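3.2 Participants and setting

The study was carried out in October in the shared dining room of a residential building in Suladdale. Of the persons who were invited, 68 agreed to take part, and all of them gave written consent before the first meal. Participants who followed a medical diet were not included. The wider aim of the project is to understand how the color of tableware influences the amount of food that older adults serve to themselves, and the present section reports only on the first phase, in which the food was always served cold and always by the participant.

Each participant attended two meals, one with a white plate and one with a colored plate. The order of the two plates was decided by drawing a card. We did not inform the participants that the plate was of interest to us. They were told that the study concerned the taste of the bread and of the potato salad, and they filled in a short taste form after each meal so that this explanation would be credible. The purpose was explained to them at the end of the second meal, and no one asked to withdraw the data.

3.3 Choice of tableware

Earlier work by our group (Lacerda and Eskildsen, in preparation) suggested that contrast between plate and food has a smaller effect than contrast between plate and table. For this reason we kept the table surface white in all sessions and changed only the plate. We considered three suppliers. The plates of Blöndal were available in many shades, but the rim was high and it hid a part of the portion from the person who was seated. The plates of Drurnex had a printed border, and this would have introduced a second color. We finally selected the Kindent series, which has a plain surface and is light enough for persons with reduced strength in the wrist.

The colored plate was chosen after a small pilot with 31 persons, who did not participate in the main study. They were asked to sort the available plates from the most to the least pleasant to eat from. Salmon pink was placed in the first half of the order by 30 of them. Dark blue, which is often used in the literature, was liked less, and several persons commented that it reminded them of a hospital. It is possible that this opinion is local, and we return to this point in the discussion. Figure 2 shows a plate of the selected color on a white table.
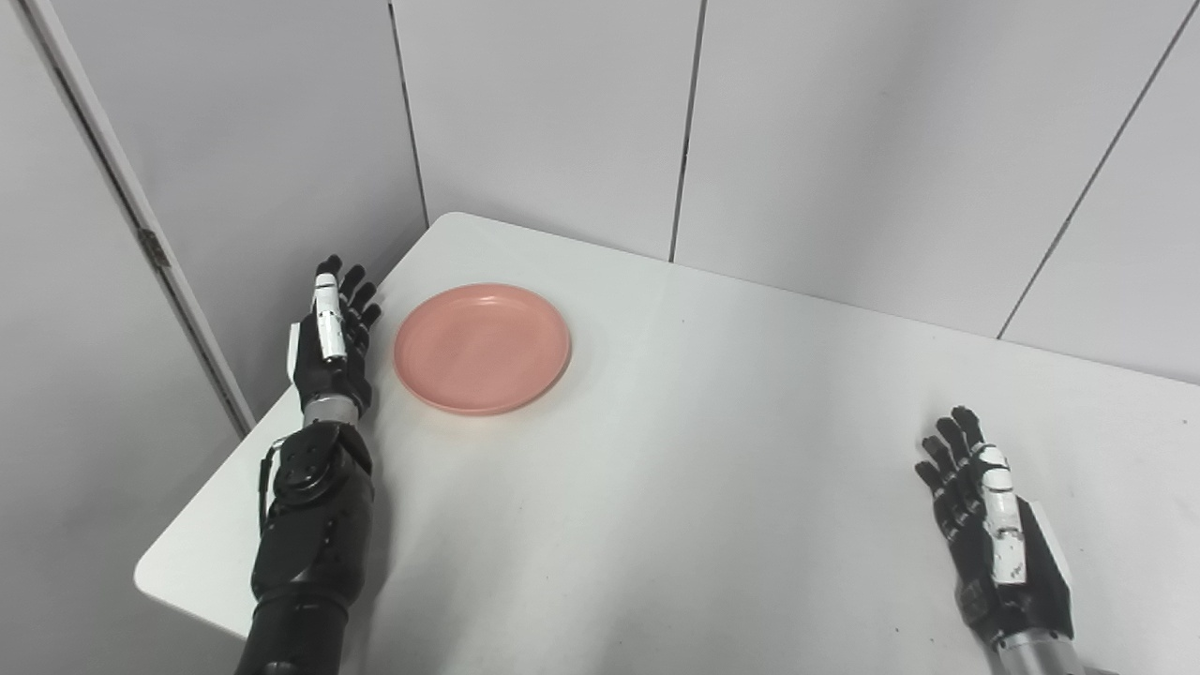

Figure 2. Salmon-pink plastic plate with a shallow well and slightly raised rim, on a white tabletop.

3.4 Weighing and coding

The serving bowls were weighed before and after each participant had served himself or herself, and the difference was taken as the portion. Food left on the plate was weighed separately. Second servings were recorded as new servings and were not added to the first one. In total 411 servings were included in the analysis, after we removed those where the scale had not been set to zero. Two of the authors coded the taste forms independently, and where they did not agree, the form was read again by both of them together.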